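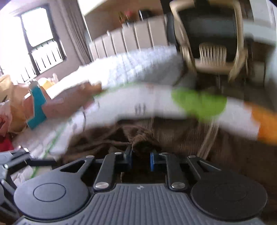

Hand-held gripper at work near a bed, fingers a little open.

About Skondier

We write the house rules for people who collect hand-held gripper recordings in ordinary homes. Then we train the people. Then we check the recordings against the rules. Small outfit, plain language, no glossy brochures.

Started by Lucero Zapata at a kitchen table with one gripper and a notebook of things that had gone wrong. Anong Rattanakul came on the next November to run training and still does. First rulebook was 32 pages. Current one is shorter, which took a lot longer to write.

What we do

Rules for home sessions. Bedrooms, kitchens, laundries. Who can be in the room, what gets put away first, what you ask the householder before touching anything. Bedrooms have their own chapter as people keep private things there and forget they're out.

Operator training. Two days, mostly hands on. Fabric is day two. It folds, it slips, it drags whatever is underneath along with it, and new operators allways rush it.

Recording checks. We go through a share of every batch and send notes back to the operator by name. Not a score. Notes. Last year we passed 800 sessions checked, of which 204 went back for a redo.

The short version of the rules

Full copy goes to every client. These are the ones we get asked about most.

Written consent before the gear comes out of the bag. Verbal doesn't count, even if it's your aunty.

Letters, pill bottles, school photos, anything with a name on it: away or face down. Ask the householder to do it, don't do it yourself.

Check both finger pads at the start. Wipe them between homes. Torn pad, stop and swap.

Slow approach. If you can't say out loud what you're about to grip, you're going too fast.

Free hand stays clear of the linkage. Yes, every time.

Blinds and lights: leave them how the household has them unless the job sheet says otherwise. Write down which.

Dropped it? Keep going, and mark the drop. Do not tidy up your mistakes. We would sooner have an honest fumble than a neat recording with a hole in the log.

Householder says stop, you stop. No "just finishing this one".

Who we work with

Gramik has used our bedroom and laundry rules from the second edition on. Stisorwood sends us its new operators, around 400 so far. Quispe asked for a cut-down version for shared houses, now finished and free to anyone who wants it.

We don't sell grippers and we don't take commission from anyone who does. People ask.

Where we're headed

Kitchen chapter is being redone. The knives section was too vague and two clients told us so, fair enough. A chapter on homes with pets after that. Also a proper index, finaly.

Working with us

We answer mail in the mornings, before 10 usually. Training groups are kept small so book early. If you've found a gap in the rules tell us, even if you're not a client. Good catches go in the next edition with your name on them, or without if you prefer.

Ask for Anong about training, Lucero about everything else.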